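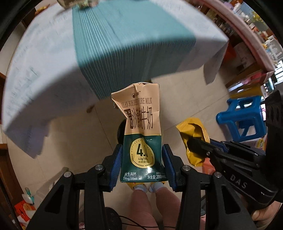 Milk carton, 200 mL, crushed.

Ronlow Table Rubbish
Notes for the "after snacks" folder
Maintained by Niilo Pelkonen. Last touched 2022-07-09.

What's in it
536 pictures of empty packaging: cartons, wrappers, boxes, and the odd plastic bag with no ambitions. We were aiming for 600 but ran out of appetite.

Labels
Use the material, then the colour, then the condition. "Crumpled" covers most of it. Anything you can't name goes under "misc", which is already the biggest class and growing.

The table
White cloth with a leafy print, teal runner down the middle. Please don't label the tablecloth as packaging. Adebayo Olatunji did this 11 times.
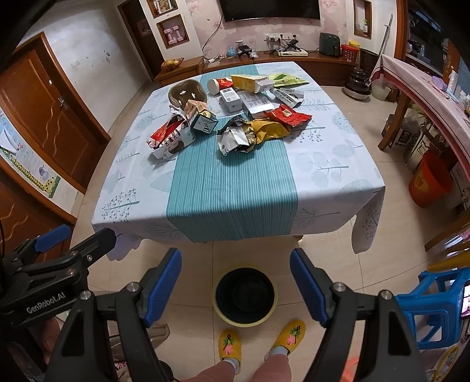
Known problems
Red wrappers get mixed up with red packets. Cartons lying on a corner get called boxes. Fixes due in October.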